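Ticket 1733 - Segmentation loses white garment inside white wardrobe, planner returns "no target"
Component: perception / garment segmentation
Project: Gavier
Priority: normal
Status: open, workaround in place
Opened by: Panagiotis Pappas
Assigned to: Anwara Ekanayake

Summary

When both doors of the wardrobe are open, the segmentation node gives a good mask for the orange garment on the left hook, but the mask for the white garment on the right hook is broken or missing. The planner then has no grasp candidate on the right side and the task stops with "no target". I can repeat it on two machines. With the previous release of Trilo I did not see this, but at that time we were testing only with dark clothes, so I cannot say it is a regression.

Steps to reproduce

1. Start the perception stack with the default Gavier configuration.
2. Run the wardrobe task from the step "doors open".
3. Ask for target "right hanger".
4. Look at the mask topic and the planner log.

Expected: one mask per hanging garment, and a grasp candidate on the right hanger.

Received: one clean mask on the left. On the right there are several small pieces, mostly in the folds, and all of them are under the minimum area. Log:

[perception] instances found: 1
[perception] rejected: 5 (area below minimum)
[planner] target "right hanger": no target
[task] aborted, code 41

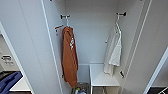

Panagiotis Pappas

The head camera view is what the node receives. The hanger on the right is also white, so in colour we have a white hanger and a white garment on a pale wall. The orange one gives no problem at all, even with the white print on it.

What I tried already:

Raising the contrast before segmentation. It helps a little with the folds, but then the thin vertical seams of the back wall come out as objects and the small stool under the garment joins with them. I put it back.

Lowering the minimum area to 40. The five pieces are accepted, but the planner treats them as five targets and chooses the lowest one. The arm started to move to the bottom of the garment and I stopped it by hand.

Restarting the camera driver. No change.

Giving the right hook position by hand in the configuration. The planner finds a candidate and the plan is valid. So in my opinion the planning side is healthy and the fault is before it.

I have not tried the depth branch, because I do not know if it is allowed to switch it on in this project. Please advise.

Comment - Anwara Ekanayake, 10:20

Thank you, this is clear. The depth branch is allowed, it is only off by default. Set use_depth_edges to true in the perception file and restart the node (reload is not enough, the value is read one time at start). Please keep the minimum area at the default value when you test.

Can you also send me the raw depth for the same view? I want to see whether the garment separates from the back wall. The compartment is shallow, so the difference may be small.

Comment - Panagiotis Pappas, 14:05

Done. With depth edges on, the right garment comes as one mask in most runs. The upper part is good, the shoulder line of the hanger is included. The lower part, where the cloth makes a thin fold, is still missing sometimes, but the planner needs only the hanger, so the task can continue.

There is one new thing - the mask is now slower, and the planner sometimes asks before it is ready. I increased the wait in the task file and the error did not come back. The raw depth is in the Skilside folder under this ticket number.

Comment - Anwara Ekanayake, 16:40

I looked at the depth. The garment is separated from the wall near the hanger, but lower down the two surfaces are nearly together, and this explains the missing part. I will merge the fragments that share one hanger before the area check is done. The wait should not be solved in the task file, so I made a separate ticket for it and assigned it to Yazdani.

Please leave use_depth_edges on for now and do not close this one. When the branch is built I will write here, and then I need you to repeat the test with the minimum area at default and the hook position removed from the configuration.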